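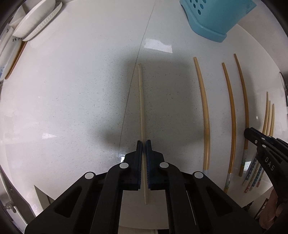

Chapter 5
Gathering Good Examples

Search this book Go Advanced

If you have worked your way through the first four chapters, you have by now a fair idea of how a learning system turns a pile of examples into something it can use. You have seen the arithmetic, you have (I hope) done the exercises at the end of Chapter 3, and you may be feeling ready to build something. I am delighted, and I would like to slow you down for the length of one chapter, because we have been speaking all this while as though the examples simply arrived. They have to be gathered by somebody, in a real room, with real objects that roll under the stove.

My own education in this began with a project called Ladley, which was meant to teach an arm to put away clean tableware. We had a good model, or what passed for one at the time, and we had 500 recorded demonstrations that we were terribly proud of. We trained for most of a week. The arm would glide over to the counter with great confidence and close its fingers on the air next to a spoon. When we went back through the recordings, we found that almost every one had been made by the same person, standing in the same spot, starting with the spoon in the same place. The system had learned that person's habits very well indeed. It had learned rather little about spoons.

We will come back to Ladley several times, partly out of fondness and partly because most of the mistakes you are likely to make, we made there first.

5.1 What counts as an example

Let us settle on a meaning for the word before it gets away from us. In this chapter an example is one complete attempt at a task, from the moment the hand begins to move until the moment the task is finished or given up. It holds what the camera saw, where the gripper was, and how far its jaws were open, all lined up against the same clock. A picture on its own is a piece of an example. So is a path with no pictures, and you will meet people who have saved thousands of one and none of the other, and who are very sad about it.

Notice that I said "or given up." Keep your failed attempts! Label them clearly, put them in a folder of their own if you like, but keep them. In Chapter 9 we will want them badly.

5.2 Choosing a task

Students nearly always choose a first task that is too large. "Tidy the kitchen" is a lovely ambition and a dreadful first task, and I say so with affection, having chosen it myself. What you want is something a person can do in well under a minute, with a beginning and an end that two people would agree on without arguing.
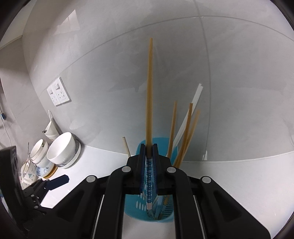

Chopsticks make a first task that I recommend to nearly every class, and for which I am gently teased. They are cheap, they come in all sorts of finishes, and they are thin enough that a careless grip shows itself at once. Putting one into a holder asks for more than it seems to: the stick has to be pinched firmly between the jaws and brought close to upright, with its tapered end pointing up, over an opening that may already have other things in it. A turquoise holder with holes in its walls is a pleasant thing to work with for this purpose, as the handles inside show through, and anyone reviewing the recording later can judge how crowded it was. The sticks already standing in it matter as well. Some lean, two of them cross, and each new arrangement is a slightly different problem for the hand. If you empty the holder before every attempt, you will collect a great many examples of an easy task and none of the one you wanted.

5.3 How much variety, and of what kind

The usual advice is "vary everything," and it is good advice as far as it goes, but it will wear you out. You have only so many afternoons. I find it more useful to write down, before recording anything, which differences the finished system will have to put up with, and to spend your effort there.

For the Bemari kitchen trials, our list had the starting place of each object, the amount of clutter near it, the light, and the person holding the gripper. We left the height of the counter off the list. The arm was going to be bolted to one counter and would never see another, so we let that be, and I have not regretted it.

A session in those trials was 40 attempts, with a rest in the middle. People get quicker as they go, and then they get sloppy, and you can see it quite plainly in the paths if you plot them in order. One April afternoon we let a session run on until 43 because things were going so nicely, and the last three were the worst of the day. Stop when you said you would stop.

5.4 A word about the person holding the gripper

A hand-held gripper is a wonderful tool, mostly because a newcomer can pick one up and be doing useful work after some 5 minutes of practice. Let them have those minutes, and throw the practice recordings away. Ask them to move at an easy pace, to avoid waving the gripper about between attempts, and to talk to you afterward about which objects were awkward. The notes from those conversations were worth more to us on Ladley's second round than any chart we drew.

In the next section we will set up a recording sheet, using the one from the Dantas workshop as our starting point. Have a pencil ready, and if you are reading in a group, find a drawer of utensils that its owner is willing to lend.

Reader comments (4)

benchtop_reader: The part about starting positions saved me. I checked my own set and every cup was on the left side of the tray. Every single one.

mk_second_year: Is the recording sheet in 5.5 the same as the one in the instructor's pack? Mine has an extra column for lighting.

tallgrass: I'd have liked more on how to label the failures. "Put them in a folder" is what I did last year and now I can't tell a drop from a miss.

mk_second_year: @tallgrass there's a bit on it in Chapter 9, near the end, with a list of labels.

Related chapters and recent items

Chapter 4: What the Model Sees
Chapter 6: Cleaning and Trimming Your Recordings
Chapter 9: Learning from Failed Attempts
Recording sheet, Dantas workshop version
Case study: Sorting Lids with the Ziltier Gripper
Corrections to the second printing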